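The Gosau Table, Six Months In

I bought the Gosau in July, which is the wrong month to buy a wooden table, as I now know. It was humid, the table was happy, the leaf slid in and out like a drawer in a rich person's kitchen. Then the heat came on in the fall and we all found out who we were.

Some background. The Gosau is the mid-size dining table from Jenivbridge, who used to make only benches and still, in their hearts, make benches. It comes in a pale finish and a dark finish. I took the pale one on the theory that crumbs wouldn't show. Crumbs don't show. Coffee shows, red wine shows, and a ballpoint pen pressed through one sheet of paper shows so well that I can still read most of a grocery list from August if the lamp is right.

It cost me $1,605 with delivery. Delivery meant the end of the driveway. For another $50 they would bring it to the door, and I said no, like a man who has never lifted a table. The top comes in one box and the legs come in another, and the box with the legs is somehow the heavy one.

Assembly

The instructions claim 40 minutes. I'm sure that's true at Jenivbridge, where they have done it before and own the right socket. The bolts go up into threaded inserts under the top, and three of mine went in sweetly. The fourth had a burr in it and needed to be talked to for most of an afternoon. The supplied wrench is the usual bent thing that takes the skin off one knuckle. Use your own.

Once it's up, it is solid. I have leaned on it, sat on it, and stood on it to change a bulb, which the care sheet specifically asks you not to do. No wobble at all on a level floor. My floor isn't level, so I have a wobble, but it belongs to the house. The feet don't adjust, and at this price they should. A folded beer coaster has been doing the job since summer.

The finish

Jenivbridge calls it a hard oil. It's a nice surface to put your hands on, and it doesn't have that plastic shine you get on the Atar, which was the other table I looked at. The Atar costs less, wipes clean with anything, and has the personality of a bank counter. If you have small kids, buy the Atar and don't think about it again.

The Gosau wants to be re-oiled twice a year. I did it once, on a Saturday, with the windows open, and it came up beautifully and smelled like a cricket bat until Thursday. You have to keep everything off it while it cures. Try that in a house where the table is also the office, the mail room and the place where coats go to lie down. Any ring you leave on it during those days is a permanent member of the family.

The grain is the best part. There's a lot of movement in it and it changes as you go across the top, so it never looks printed. Mine has a sort of swirl near one end that I've gotten fond of during long phone calls. 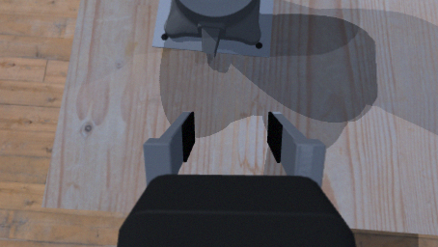
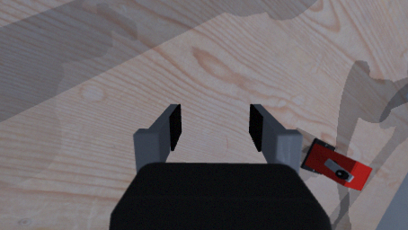 The leaf

So, the leaf. It lives under the top on a folding bracket, and when the air is damp you pull the two halves apart, swing it up, and feel like an engineer. In dry weather the whole thing shrinks by a hair, the pins stop lining up with their holes, and you need one person at each end and a third underneath with a flashlight, giving opinions. I rubbed candle wax on the runners and it helped a little. I wrote to Jenivbridge and they told me, politely, that wood is a natural material. They did send a new set of pins, free, and those helped a little too.

With the leaf in, the table is supposed to seat ten. It seats eight, plus two people who will spend dinner straddling a leg. The join is good, though. You can feel it with a fingernail but a plate sits flat across it, and I haven't lost a pea down there yet.

We gave it the full test this week. It held a turkey, a ham nobody asked for, and a great many elbows, and I'm writing this on 26th December with the leaf still up since I can't face taking it down.

What I'd compare it to

If you have the money, the Gunnlaugsson has adjustable feet and a leaf that behaves in winter, and it looks very much like what the Gosau wants to be when it grows up. It also costs almost twice as much and the wait was long enough that I'd have been eating off my lap until spring.

I give the Gosau 4 out of 5. Pay the fifty for the door. Put the leaf up in October and leave it there.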